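**Patterned white tabletop - keep it or cover it?**

### noltport_jadwiga

We took over a folding table with the flat in Noltport. The top is white with little circles printed all over it, each one made of dots. I fold laundry on it and my eyes go funny after 41 T-shirts. Has anyone painted over a printed top and had it last? I have 300 dollars for the whole laundry corner, so a new table isn't out of the question.

### Bogumił Z.

Don't paint it. I did two coats on a printed top in October and it scratched the first time I dragged a basket over it. Get a plain cloth and clip it underneath.

### rajput_rd

Disagree with Bogumił. Paint is fine if you sand first and leave it three days before you put anything on it. A cloth slides around when you fold sheets, clips or no clips.

### Bogumił Z.

I did sand it. Mine had a shiny finish, so maybe that was the problem. Jadwiga, is yours shiny? And how big are the circles?

### sandetier

I'd leave it alone. A busy pattern hides marks, and on a plain white top you'll see every bit of lint. Spend the money on shelves.

### noltport_jadwiga

Not sure about the finish - it gets a lot of light in the morning and everything looks shiny then. The circles aren't all the same size. The small ones are the width of a fingertip and the big ones maybe twice that, packed in tight. Plain grey stuff is easy enough to see on it, I'll give it that. It's the stripes and prints that do my head in. 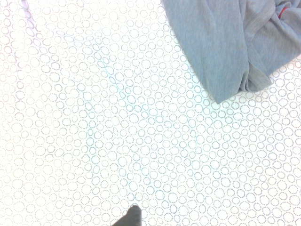
### rajput_rd

That's busier than I pictured. I'd still sand and paint, but try a patch near a corner first and see if your nail marks it.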